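# Chapter 7: The Surfaces We Work On

When I was learning this trade, my first supervisor, Costel Babić, had a habit that puzzled me for a good many weeks. He would come into a room we had been asked to look after, set down his bag, and go straight to the largest table in it. Then he would bend at the knees until his eyes were nearly level with the top, and he would stay there, quite comfortable, looking across it toward the window. I thought he was checking whether the table was level. He was reading it, and by the time he stood up he usually knew where people sat, which way they faced, and whether they dragged things or lifted them.

You have already spent six chapters with floors, walls, glass and upholstery, and I hope you feel at home with the difference between *soil* (what sits on a surface and can be taken away) and *damage* (what has become part of the surface and can't). We are going to lean on that difference very heavily from here on. Tables and desks are where it gets hard, and also, I think, where it gets enjoyable, because a table is touched so much more than a wall and looked at so much more closely than a floor.

Pale tops deserve a special word. A white desk in a plain room seems like the easiest thing in the world to care for, and people buy them for just that reason. Then a year or two goes by, and the white begins to show gray in the places where work gets done. Some of that gray will be **transfer**, a little material left behind by something that rubbed against the top. Some of it may be **abrasion**, where the finish itself has been roughened and now catches dirt that used to wipe off. The two can look very much alike from a standing position (hence Costel's bending at the knees!), and they can lie right on top of each other in the same patch.
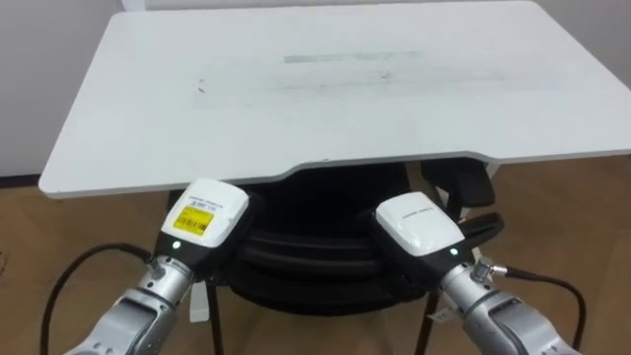
**Figure 7.1** A white work table with a shaped front edge. Note the long gray streak across the far half and the wider, hazier band of scuffs nearer the center.

Take a moment with Figure 7.1 before you read on, and try to put the marks into words as you would on a condition sheet. A narrow streak and a broad haze are different kinds of mark, and they should get a line each. The small dark dash toward the left should have its own line too. Please don't write "dirty" or "worn" and leave it there. You can't tell from a photograph which of these marks would lift with a damp cloth, and I would be a little worried about any student who claimed to. Write down shape, color and place, and save the verdict for the test patch.

The edge is worth a line of its own as well. Where a front edge curves inward, as it does along the right half of this one, your cloth will want to run straight on and skip the curve, so plan to go back for it. And when there's a chair pushed in underneath, pull it out first, and look at the armrests while you have it there. They meet the table more often than anyone's elbows do.

In Section 7.1 we'll set up the test patch properly, beginning with plain water and working up slowly. Section 7.2 belongs mostly to my colleague Zlatko Atanasov, who kept the condition sheets for 600 desks in the Wragg building and has kindly let me borrow from them. Section 7.3 turns to older wooden tops, including a library table from 1915 that was very nearly ruined by kindness and furniture polish.

**Before you begin**

- Reread the pages on soil and damage in Chapter 2.
- Find a table you use every day and look across it at a low angle, with the light in front of you.
- Fill in one blank condition sheet for it, and keep the sheet. We'll come back to it in Section 7.2.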